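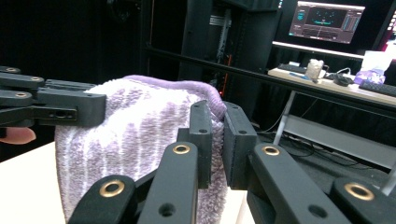 Towel Drive for the Foltau Pool

The changing rooms at Foltau reopen in November and we are short of bath towels. Striped or plain, any color – terry is best. Please wash them first and skip the fabric softener, which leaves the loops less absorbent. Fold each towel in thirds and hand them in at the front desk in bundles of 12. Damir Angelovski is collecting until the shelves are full. Hand towels are covered for this year.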